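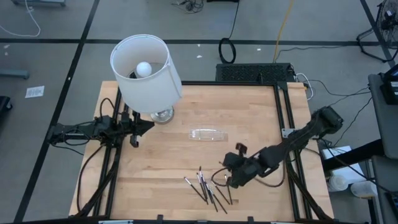 Workbench with table lamp, brushes and a small clear tray.

Fly Dressing II, Handout 4: Weighting and Sink Rate in Nymph Patterns
Instructor: Helge Lundgren
Revised May 23, 2021

1. Scope
Handout 3 dealt with hooks and thread. This one covers added weight: what it is made of, where it sits on the shank, and what it does to the path of the fly in moving water. Dry flies and emergers are left out. Streamers come up in Handout 6.

2. Terms
Sink rate: vertical distance covered per unit of time in still water, with a slack leader.
Drift depth: the depth the fly holds once current and leader drag act on it. Drift depth is always less than sink rate alone would suggest.
Underbody: everything wound on the shank before the dubbing or other outer material.

3. Materials
Lead wire is soft, dense and easy to wind. It is restricted on some waters, so check the local rules before tying for a trip. Lead-free wire is stiffer and lighter for the same diameter. It springs back when cut and needs a thread dam at both ends. Copper wire adds little weight but builds a smooth, even taper and can double as rib. Tungsten beads put the most weight in the least space. Brass beads of the same size sink noticeably slower.

4. Placement
Weight behind the eye makes the fly drop head first and lift on a tight line. Weight in the middle of the shank gives a level drop. Weight near the bend is seldom used - it tends to make the fly hang tail down and spoils the hook gap if wound too thick.
Wire wound along both sides of the shank and lashed flat gives a wide profile, suited to stonefly and clinger nymphs. Wire wound in touching turns gives a round profile, suited to caddis larvae.

5. Bulk
A bulky body displaces more water and sinks more slowly than a slim one of equal weight. Loose dubbing also holds air until it has soaked through. Where depth matters, dub thin, rib tightly and leave out the hackle.

6. Bench exercise
Tie three nymphs on the same hook: one unweighted, one with 9 turns of wire, one with 18 turns. Use the same thread and dubbing on all three. Soak them, then time each one through the tall tank. Make five drops per fly and write down every result, including the bad ones. Work in pairs.

7. Reading
Midtbø, course notes on leader drag, sections 1 and 2. Sisodia, notes on bead sizes, the table only.

Bring the finished flies and the timing sheet to the next session. Questions on the tank go to Hinata Onishi.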